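Dradden open day at the Ercombe site - notes and questions

tolvane
Went to the Dradden open day on 29 May 2022. Posting notes before I lose them. The demo area was one table with a person driving two hand-held grippers, and the same task was then run on a pair of fixed arms in the next bay. Task was sorting small packaged goods into a divided tray. They quoted 600 recorded runs for that task and said they want more by September. Each visitor slot was 7 minutes, too short for questions.

mk_ratchet
Did they say what the arms do when a packet slips? I saw the Dendunari version last year and it just closed on air and carried on.

tolvane
It retried. I watched five cycles on the arms. Three were clean, one needed a second grasp, one was stopped by the operator. No numbers were given for the success rate.

pellworth
Five cycles is not a sample. And a sorting task with soft packets is picked for demos - the compartment walls do half the alignment. I would want to see it with the tray moved a few inches between cycles.

mk_ratchet
Disagree on the soft packets. They deform, they stick to each other, and a thin sachet is harder to pick singly than a rigid box. Arellano spent most of a year on that alone before they dropped the product.

pellworth
Fair on singles. The tray position still matters more to me.

tolvane
They moved it once while I was there, by hand, between two runs. Distance was small. I took one from the operator's side of the table during my slot:
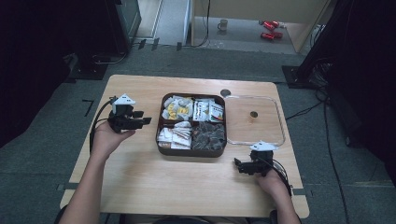 Hand-held grippers, four-compartment tray, clear plastic piece to the right.

ojb_44
What are the white triangular parts on top? Tracking markers, or is the tracking done some other way?

tolvane
I took them for markers. Did not get to ask. Both grippers have one and both are cabled.

pellworth
The cables would bother me over a full shift. Did anyone mention weight?

tolvane
Only that it was "around 600 grams" per hand. I did not get to hold one.

ojb_44
Thanks. Going to ask them by email about the markers and will post the reply if I get one.

Related threads
Gripper jaw wear - how often do you replace?
Dendunari demo, short report
Picking thin sachets one at a time
Cable routing for hand-held tools

Contact the moderators | Forum rules | Back to top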